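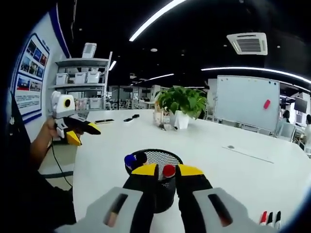
A research group at Purora says it can teach a robot arm to tidy a desk without letting anyone drive the arm. People do the chores themselves with a gripper held in each hand, cameras record what the fingers do, and a model learns from the recordings. The group put out its results in May and has been talking them up since. The chore it likes to show is a small one: capped markers, a round black mesh pen holder, a big white table, and two black fingers with yellow tips closing in on a red cap. It makes a nice demo. Whether it makes a method is harder to say.

The claim goes like this. Collecting examples by remote control is slow, because the operator has to steer a real arm and the arm is clumsy. Put the gripper in a person's hand and the same chore goes by at close to normal speed. Purora's report says its people gathered 400 runs of the marker task this way, and that a model trained on them, then loaded onto a real two-armed robot, put the markers where they belonged in 75 percent of trials.

That number deserves a second look. There were 50 trials in the main test, and 75 percent of 50 is not a whole number of trials. The report gets there by giving half credit when a marker ends up leaning on the rim of the holder. You have to go to a footnote in the back to find that out. The summary page just says "success rate."

Then there is the table. All of the main test runs were done in the same room where the training runs were recorded, with the same holder and the same kind of markers. A second test, at an office in Trondolton, used a different desk and a different cup. It ran for seven trials. The report describes the outcome as "encouraging" and gives no score at all. If the whole point of handing people a portable gripper is that you can go anywhere and collect anything, seven trials in one other place is thin.

The group also leaves out a comparison most readers would want first. There is no remote-control version of the same chore, trained on the same number of runs, to set beside the handheld one. The speed advantage is stated and never measured. Purora told us by email that a comparison is "planned" and did not offer a date.

None of this means the idea is bad. Handheld collection has been catching on in a lot of labs, and anybody who has watched an operator spend a minute getting a remote arm to pinch a pen will see why. The report is also frank about one weak spot. When the robot's wrist camera loses sight of the holder, the arm tends to stall and hover. A person would just move their head and look. The cameras ride on the grippers, so the model never gets that wider view, and the authors admit they have no fix for it yet.

What bothers us is how quickly the result has been sold as more than it is. Gindetti, which makes sorting equipment for mail rooms and is paying for part of the work, has already put the 75 percent figure in a brochure, minus the footnote. The brochure talks about "everyday objects." The report tested markers. A marker is stiff, light, and the same shape every time, and it does not much mind being dropped.

A smaller outfit, Dauda, says it tried to repeat the result using the recordings Purora posted and its own arm, and scored well below the published figure. It has not released its numbers either, so we can't put much weight on that. Its arm is a different model and its camera sat at a different angle, and Purora says both of those matter. Maybe so. But a method that falls over when the camera shifts a bit is one that buyers ought to hear about before they sign anything.

Purora says the full set of recordings, including the failed runs, will be posted later this year. We asked for the Trondolton scores again before this item went up and were told they were still being reviewed.

Last updated 8/8/25

We use cookies to remember your settings and count visits. By staying on this site you agree to our cookie policy. Accept | Manage choices

Comments (4)

benchtop_bill
Half credit for leaning on the rim?? My kids would love that deal at cleanup time.

rkl
I think you're being a little hard on them. Partial scoring is pretty normal for this kind of task as long as it's written down, and it was written down. The missing baseline is the real problem and I'd have led with that.

Marlow77
We looked at Gindetti gear for our mail room and the sales guy quoted the 75 at me like it was gospel. I asked what happens to the other 25 and he changed the subject to service plans.

slowarm
Does anyone know if the posted recordings have the gripper width in them or only video? The page doesn't say and I don't want to download the whole thing to find out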